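March 24, 2020

I've been trying to write down what we spend on food since the first week of the year, and I finally have enough weeks to say something about it.

The method is dull. Every receipt goes in a coffee can by the door. When the can gets full I sit down and type it all into Tradero, which is a budgeting program I've used for years and don't especially love. It wants to sort everything by itself and it puts cat litter under "Household Fun." I fix those by hand.

So far I've entered 51 receipts. The total is $3,041, and that's for two adults, one teenager and lunches out. I expected it to be lower. Karine Friesen, who I used to share an office with, keeps the same kind of log for her family and hers is lower than mine with one more person in the house. She bakes bread and I don't, but bread isn't where the money goes. I checked.

Most of it is the small stuff. The big weekly shop barely changes from one week to the next. I buy the same rice, the same eggs, the same frozen peas. What moves the total is the stop on the way home, when I go in for milk and come out with milk and nine dollars of other things. Those stops were almost a third of the receipts. If I walk in hungry it's worse, and if my son is with me it's worse again.

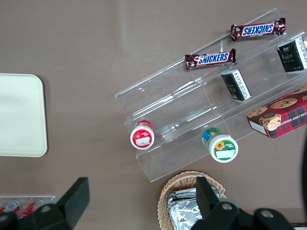
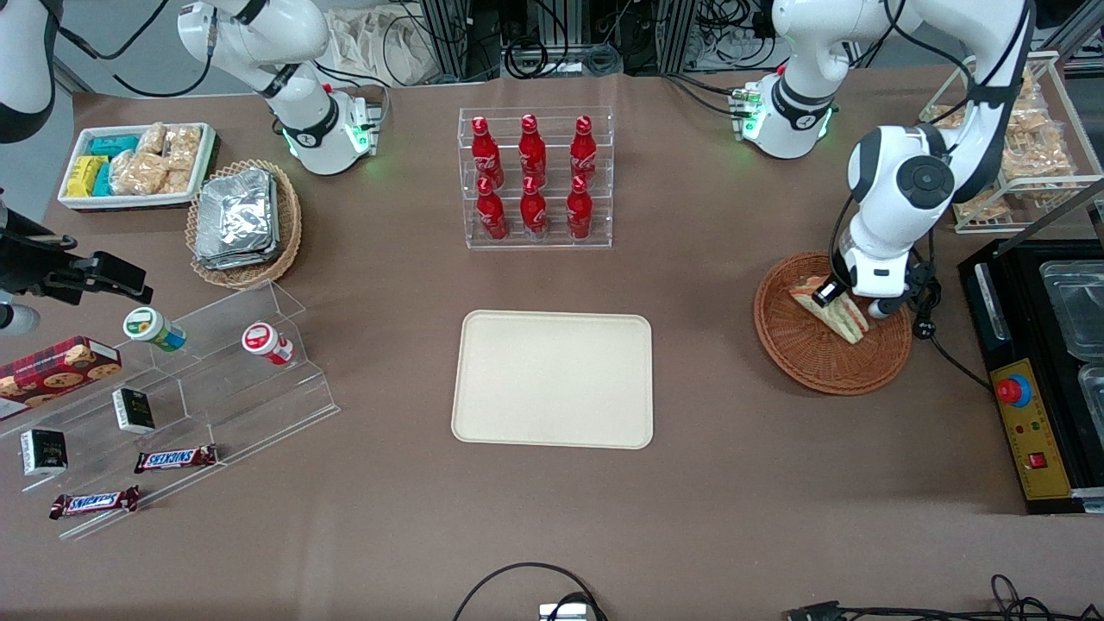
Snickers on the top step of a clear stand, and a sandwich in a round basket.

I also learned that I don't know what things cost. I guessed the price of a dozen items before looking them up and got two right. I had coffee too low by a lot. I had onions too high. Định Giáp, who lives downstairs, got seven, but he worked in a grocery store through college and says the numbers never leave you.

The last couple of weeks don't fit with the rest. I've been making one trip instead of four, with a list, and I don't linger. The Vachon Street store had no flour, no yeast and no toilet paper when I went, and the pasta shelf was down to lasagna sheets. I bought two boxes of lasagna sheets. The one bill was large but the week came out lower than usual, so I guess that answers the question about the small stops. I wouldn't have picked this way of finding out.

Things I plan to keep doing:

- One list on the fridge. If it isn't on the list when I leave, it waits.
- Cook dried beans on the day I'm home anyway. With everyone home that's now every day.
- Write the price on the lid of anything I buy in bulk.

I'm not going to set a target yet. I tried that a few years ago and quit in a month. I'll add up the can again in July and see where it is.

If you have a use for lasagna sheets that isn't lasagna, leave a comment.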